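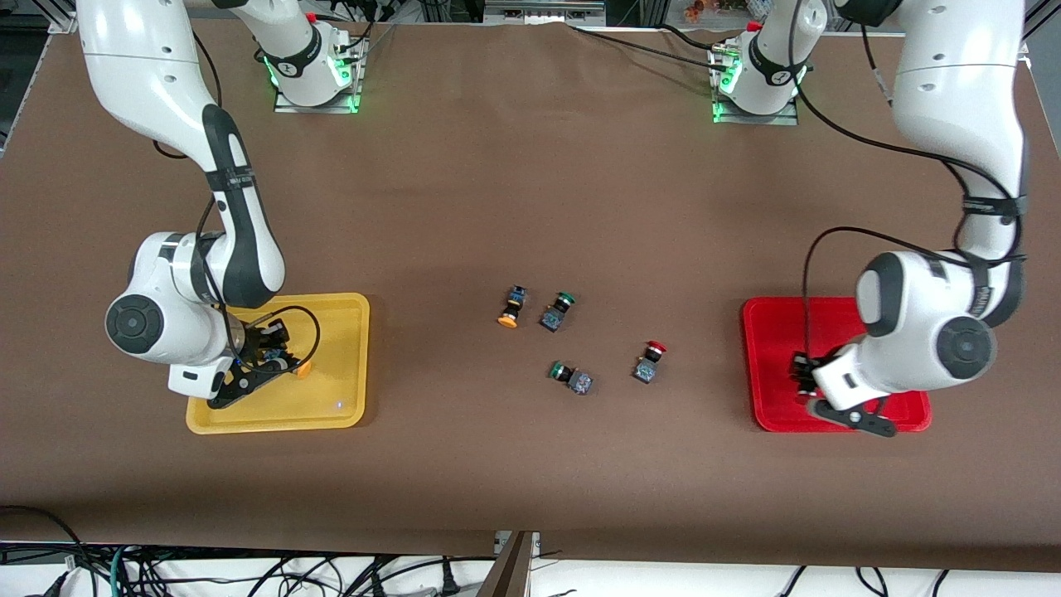
Ticket 540 – domain not resolving after registrar transfer. Opened by Sanne Boersma, June 20, 2026. Transfer of the niltetside domain from Grisbridge to Cekport went through overnight, website and mail both dead since. Homepage still loads by IP, so web server is fine. Name lookup is the problem.

Checked whois. Registrar shows Cekport, nameservers still the old Grisbridge pair. Both answer REFUSED. Guess they dropped the zone when the transfer closed.

Exported zone from the March backup, 87 records. Import at Cekport failed on line 3, missing trailing dot on the MX. Fixed, imported ok.

Tried to change nameservers in the panel – error 400, no text. Logged out, other browser, same. Asked Cekport chat, they say transfer lock blocks NS edits untill the contact email is confirmed. Confirmation went to the address on the dead domain. Great.

Called them. Visser on second line changed contact to my private mail after ID check. Clicked the link, lock gone, NS saved.

Update: resolves from the office and from my phone. Mail coming in again, slowly. One customer still gets the old answer, told them to flush there cache.

Still open: DS record is the old one, removed it for now. Will re-sign once the TTL runs out. Leave ticket open pls.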